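An Afternoon Among the Dish Racks: My Visit to the Plimell Open Lab

My sister-in-law has been asking me for years when somebody will finally sell her a machine that unloads the dishwasher, and I have been telling her for years that I'd go and find out. So when the Plimell lab opened its doors to the public one afternoon in March, I put my name down, packed a sandwich, and drove out past the garden centers and the tire place to see how far along they are.

The short version, for those of you who only want that: further than I expected with some things, and nowhere near the dishwasher. The long version needs a cup of tea.

They let us in at 2, in a group of 28, which was more than the hallway was built for. We got paper badges and a very good oatmeal cookie, and then Éabha Ní Bhriain came out to collect us. She runs the household side of the lab and has the patience of a kindergarten teacher, which came in handy with our lot. A man in front of me asked whether the robots would take his job before we had even reached the coat hooks. (He is a retired dentist, so I think he's safe.)

The first room belonged to the shop-floor people. Their project is called Stullusero and it is all about putting things into bins and taking them out again — bolts, caps, little packets of screws, that kind of thing. This went beautifully. The arm picked up one packet after another and dropped each one where it should go, and after a few minutes half of us had stopped watching and were reading the safety posters. I mentioned this to Éabha and she laughed and said boredom was the best review they could hope for. The packets arrive on a belt, the light never changes, and everything that comes along is something the system has handled before. My kitchen has never once offered anyone those conditions.

Next door they had cloth. I could have stayed in there all day! A young man named Ignacio Fitzsimmons was working on folding towels, and he let us follow two of them from heap to stack. The first took 4 minutes and came out better than mine do. The second got picked up by what the machine must have taken for a corner and was really the middle of a hem, and it ended up in a sort of sausage, which Ignacio unrolled by hand while telling us about friction. He said he had gone through 4000 towel attempts since he started, and that he now dreams in terry cloth. I asked what he does with his laundry at home. It lives on a chair, same as everybody's.

We had coffee after that, and I got talking with a couple who own a small hotel and had come with a proper business question. They wanted to know about a system called Bozkurt, which another visitor had told them could strip a bed. Éabha was careful with them, which I appreciated. She said to ask any seller for an uncut hour of the thing running, in a room they chose themselves, and to write down each time a person had to step in. I wrote that down too, and I don't even own a hotel.

Then came the part I had driven out for, the dishes. Éabha told us her group had spent most of the winter on the plain business of getting a plate into a rack and out again. You and I do it while talking on the phone. A machine has to find the gap between two pegs, hold the plate tightly enough not to drop it and loosely enough to let it tip, and notice when the rim is touching wood where it ought to be touching air. 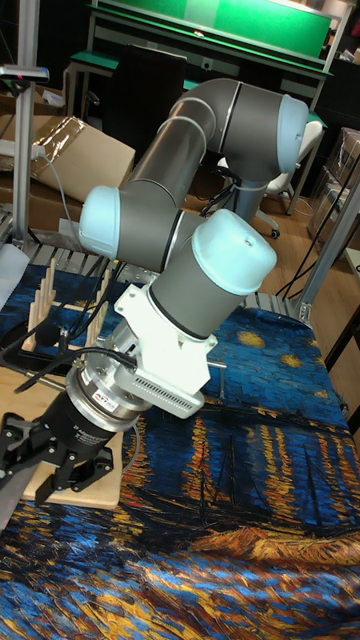
She explained that a lot of this comes down to feel. When I slide a plate in and it catches, my wrist knows before my eyes do, and I give it a little wiggle without thinking. Giving an arm that same sense means measuring the push and the twist at the wrist, and then deciding what to do about it, quickly. The measuring, she said, they can do very well. The deciding is where the winter went.

I asked her straight out about my sister-in-law's dishwasher. She thought about it properly before she answered. A rack of matching plates, set out the same way each time, she would trust to a machine fairly soon, and perhaps in a cafeteria first. A real family load, with a whisk tangled in the forks and a plastic lid full of old water, she would not put a year on.

On the way out they were handing around a sign-up sheet for Flasetix, their home trial, where a few families will have an arm in the kitchen for a season. I took a pen and then gave it back. We have a narrow kitchen and a large dog. The hotel couple signed, though, and promised to send me a note when theirs goes in.

If you want to go, the lab does these afternoons twice a year. Park on the street, as the lot fills up early, and wear flat shoes for the stairs. I phoned my sister-in-law from the car and she was unloading the dishwasher at the time.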